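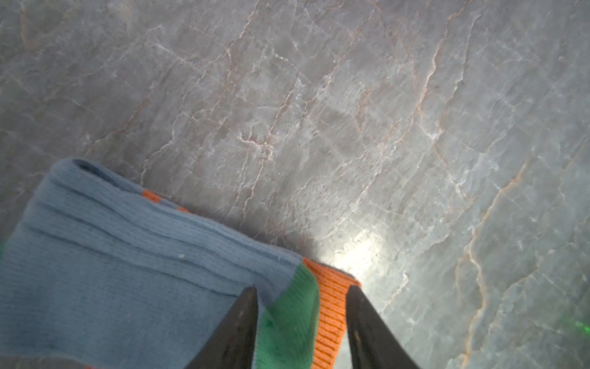 Why did our group pick a sock demonstration for the automation project?

Socks are soft, they change shape every time they are picked up, and they have to end up in pairs. We wanted to see how a machine deals with all of that, after a semester of reading about robots that move boxes.

Visit to the Killora open day
Report by Aileen Cabanatuan and Joar Hedlund
Handed in Nov 1, 2021

Background

Killora is a small automation workshop in Flarnis. It holds an open day every July, and our teacher got us two student places. Visitors can go between stations and watch the machines work. We signed up for the laundry station because it fit the topic we had already chosen, handling of soft objects.

The software that runs the station is called Matska. According to the handout, Matska was trained on 3,599 recorded sock pickups. The people at the station drove the arms by hand for most of those, and the rest were done by the software with a person watching. The handout also said the grippers can hold up to 70 newtons. We asked if that much was ever used on socks and were told the setting is much lower.

What we wanted to find out

1. How does the robot take hold of a soft object without crumpling it?
2. Why is more than one gripper used?
3. What kinds of mistakes does it make, and who fixes them?

What we saw

The work is done on gray marble with thin white and rust-colored veins in it. Joar thought the pattern would confuse the vision system. The engineer told us it had caused trouble at first, mostly with the orange veins, and that they had added recordings on that surface until it got better. Glare was the other problem they mentioned. Polished stone reflects the lights, and the bright spot is in a different place for every camera.

The socks were knitted, in light blue and gray-blue, with orange or green at the ends. A white laundry basket with slots in the sides was kept at one side of the work area. The fingers are black and come to a narrow point. We had expected something with rubber pads like a hand, but the engineer said a narrow tip is easier to slide under an edge.

What we noticed most was where the robot takes hold. Picking up a sock in the middle makes both ends hang down and it is hard to tell which end is which. A grip on one end leaves the rest hanging from a known point. In the picture below, the gray-blue sock is held by its green end and the middle droops, while two blue socks with orange cuffs are lying on the stone.

We timed a few pairs on a phone but the times were so different from each other that we decided not to put them in a table. A sock that was already flat went fast. A folded one took a lot longer. 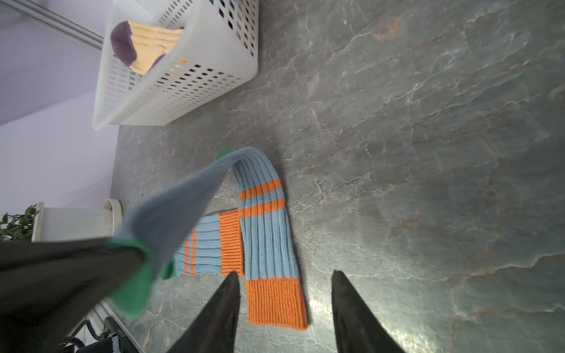

Answers to our questions

For question 1, the fingers pinch a small part of the cloth and leave the rest alone. Some creases are allowed, and the engineer said they only worry about them at the folding step.

For question 2, one gripper can hold while another straightens. A person does the same thing with two hands.

For question 3, the most common mistake is picking up two layers when only one was wanted. The operator can stop Matska and move the arms by hand, and that correction is saved and used in the next training.

Problems with our report

The station was noisy and we missed part of the talk about cameras. We should have brought a list of questions on paper. We also forgot to ask what a system like this costs.

Next step

Joar will build a simple two-finger gripper from cardboard and string. Aileen will write the test plan, using three kinds of cloth.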